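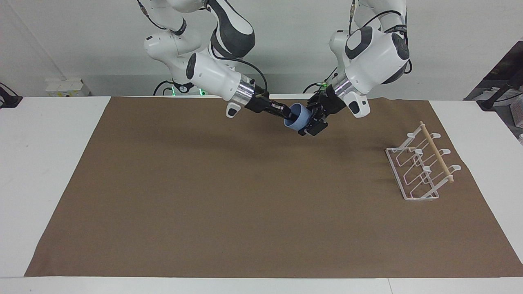

Light blue cup held by two arms over brown paper on a white table.

Workshop tips: getting usable readings from a home bench logger

2024-03-10
4 min read

These notes apply to a small data logger with thermistor or voltage inputs, read by a laptop over USB. They were written for the Tridmont board but most of them carry over to any logger that saves plain text files.

Probe leads

Keep leads short. A lead that is coiled up because it is too long picks up mains hum from the nearest power board, and the coil makes it worse. Cut the lead to length and crimp a new end. If it can't be cut, fold it back and forth in a flat zigzag and tie it in the middle.

Twist signal and return wires together along their full length. A cordless drill does this evenly: clamp both ends of the pair in a vice, chuck the other ends, run slowly, then release the tension before letting go. Label both ends before twisting, as one grey wire looks much like another afterwards.

Never run leads parallel to an extension cord. Where they must cross, cross at right angles.

Supply

Run the laptop on battery during a short test and compare the trace with one taken on the charger. If the noise drops, the charger is the source. Try a different charger before spending money on shielding. Darnell Pettigrew swapped out three sets of leads on his brew fridge logger before checking this, and the original leads are back in service.

Choosing an interval

Slow things need slow sampling. For a shed, a fridge or a compost bin, one reading every 900 seconds is plenty and keeps the files small. For a kettle or a soldering iron tip, take one reading per second or faster.

If a slow interval is used on something that switches on and off quickly, the plot may show a long, gentle wave that doesn't exist. Run one short session at a fast rate first and look at how quickly the signal moves. Set the long-term interval from that.

Smoothing

Save the raw readings and smooth a copy. A median of 3 readings removes single spikes and leaves edges mostly intact. A running average does the reverse: it spreads a spike over its neighbours and rounds off the edges. If both are needed, apply the median first.

A centred window does not shift the trace in time. A trailing window does, and the error is easy to miss when two channels have been smoothed differently and then compared. Use the same window on every channel in a plot.

Write the window length in the plot title. It won't be remembered by August.

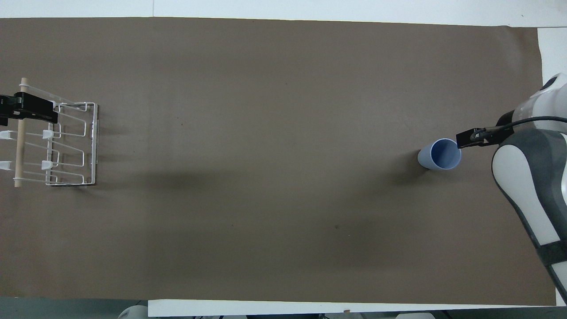
File names and headers

Put the site first and the run number second, with no spaces: irley-04, heston-01. Spaces in file names break older scripts, and so do brackets.

The first line of every file should give channel names with units. "Temp" is no use on its own. "fridge_top_degC" will still make sense to whoever opens it next. Record the time zone as well, particularly if a run crosses a daylight saving change.

Check the row count against the run time before deleting anything from the logger. Soledad Mahmoud's Brannigan run stopped at row 1341 with no error message; the card was full. The file opened and plotted normally, it was just short.

Checking a thermistor

Crush ice, pack it into an insulated mug, and add only enough cold water to fill the gaps. Stir, wait several minutes, and insert the probe so that it touches neither the side nor the base. It should settle at zero degrees Celsius. Note the offset and subtract it in the spreadsheet. Don't alter the raw file.

An ice check says nothing about the upper end of the range. For that, compare with a second thermometer in warm water, stirring continuously, and read both at the same moment.

Seal bare probes with two coats of clear epoxy and let the first cure fully. Heatshrink without adhesive lining is not waterproof.

Storage

Hang leads from a dowel by the middle of their length. Keep the logger in a lidded box with its own USB cable, and remove the batteries if it won't be used for a season.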